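Section 2: Finding a spot for your Kemdale and getting it running

By now you should have the Kemdale dehumidifier out of its box and the foam bits off the bucket. If you haven't peeled the blue tape from the back grille yet, go do that, because the fan will howl at you otherwise (I left mine on the first time and thought I'd been sold a dud). I wrote this guide for the base model sold by Cedside. The Firnalell version has the same insides with a different front panel, so most of what follows works for that one too.

Before you plug in

1. Stand the unit upright and leave it alone for 3 hours. It probably rode over on its side in somebody's van, and the oil in the compressor needs time to settle.

2. Pick your room. The Kemdale is happiest in a closed space, so shut the windows and the door.

3. Check the outlet. It needs its own grounded wall outlet. Please don't run it off a power strip with the space heater and the freezer.

Caution: never tip the unit to empty it. Pull the bucket out instead.
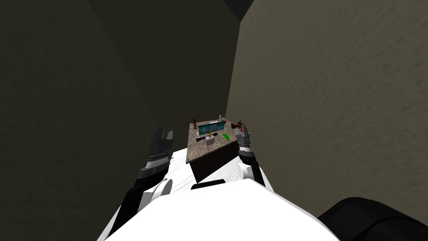
Placement is the part people write to me about most, and I get it, those damp little rooms are always the awkward ones. Air goes in the back of the Kemdale and comes out the top, so both need breathing space. Keep the back 2 feet from any wall and don't let curtains hang over the vent. Corners are the worst place for it, even though that's where we all want to hide the thing! If you have a narrow room with a wall close on either side and a small table standing between them, like the one with the brown marble-look top, leave the table where it is and put the dehumidifier on the floor in the clearest stretch you've got. I wouldn't put it up on furniture at all. A full bucket is heavy, and the whole machine hums enough to creep.

Note: carpet is fine if it's short. On shaggy carpet, slide a flat board underneath so the wheels don't sink.

First run

4. Slide the bucket in until it clicks. If the red light stays on, the float is stuck — wiggle it with a finger and try again.

5. Press Power, then press Mode until the little drop symbol lights up. That's continuous running, and it's what you want at first.

6. Let it go for 2 days before you judge it. The walls and the furniture are holding a lot of water, and the number on the display will hardly move to begin with. Mine sat there sulking until Tuesday and then dropped all at once.

7. Once the room feels better, switch to Auto and set it to 50 percent. Going lower just costs you money and can dry out wood trim.

Using the drain hose

You can skip the bucket completely if you have a floor drain nearby. Unscrew the cap on the back, thread on the Gallagher hose that came in the bag (hand tight only, the threads are plastic) and run it downhill the whole way. Any hump in the hose and the water backs up into the bucket, and then you're emptying it by hand anyway.

Caution: unplug the unit before you touch the cap.
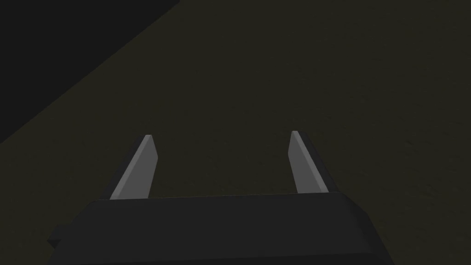
A reader going by Dampfoot wrote in to say the hose kept dripping at the threads until the rubber washer was flipped over, flat side toward the machine, and that a wrap of plumber's tape made no difference at all. I tried it on mine and the drip stopped, so give the washer a look before you go buying parts.

Filter reminder

The filter light comes on after 3000 hours, and in a dusty basement that's way too long to wait. Slide the filter out from the side, rinse it under the tap with plain water, and let it dry all the way before it goes back in. I do mine in April and again when the furnace comes on. To clear the light, hold Mode and Timer together until it beeps.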